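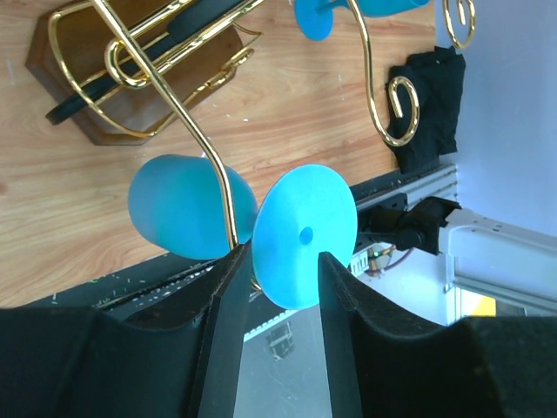
Ticket: Glass-to-rack set, low success on replay
Opened by: Poonam Lodhi
Project: Gredelholm tabletop
Status: Open (reopened once)
Opened: 09/11/2024

Summary
Policy trained on 300 demos closes on the blue glass fine, then loses it or clips the rack on the way in. Plernbridge's report blames "insufficient data volume" and recommends we collect more. I don't buy it, and I'd like to see something other than a bigger number before we book more operator hours.

What was tried before this ticket
Retrained from scratch with a new seed. Same failure.
Lowered the closing speed. Same failure, slower.
Swapped the fingertips. No change that I could tell. The person who did it says it helped, but there are no runs logged from before the swap, so I'm treating that as an opinion.

Log

Entry 1
Went through all 300 demos by hand. 207 are labeled success. The label comes from the operator pressing a key at the end of the episode, and it looks like some people pressed it when the gripper opened, whether or not the glass stayed put. I would not call those labels.

Entry 2
Relabeled from the wrist video. 66 of the 207 don't hold up. In most of those the bowl catches the gold wire during the approach and the operator wiggles it free, and we are teaching the wiggle along with everything else. That leaves 141 I'd stand behind.

Entry 3
Chauhan suggested the wrist view is the problem -- once the glass is between the fingers, lying on its side, it hides a good part of what you need to see to place it. Plausible. The wire also runs right behind the bowl in that view, so I can see how depth would be a mess. But the operators were watching the fixed view while driving, and the policy only gets the wrist one. If that's the cause, no amount of extra demos from the same setup will fix it.

Entry 4
Retrained on the 141 only. Plernbridge predicted it would do worse with less data. It did no worse. It also did no better, so I'm not claiming a win. Rack collisions still happen, mostly when the glass starts with the foot toward the gripper.

Entry 5
Jora's augmentation script was offered as a fix. It shifts color and brightness. Our lighting hasn't changed since April. Skipped.

Entry 6
Ticket was closed overnight with the note "resolved, see new dataset." The new dataset has 259 episodes and uses the same end-of-episode key. Reopened.

Needed to close
1. Success label set by a second person from video, after the session.
2. Fixed view added to the policy input, or taken away from the operators. Either one, but the same for both.
3. Start poses written down before collecting, including foot toward the gripper.
4. A replay test on start poses that aren't in the training set. The last report doesn't say which ones it used, and I have asked twice.

Assigned to: Chauhan (items 1 and 3), Plernbridge (item 4), item 2 unassigned.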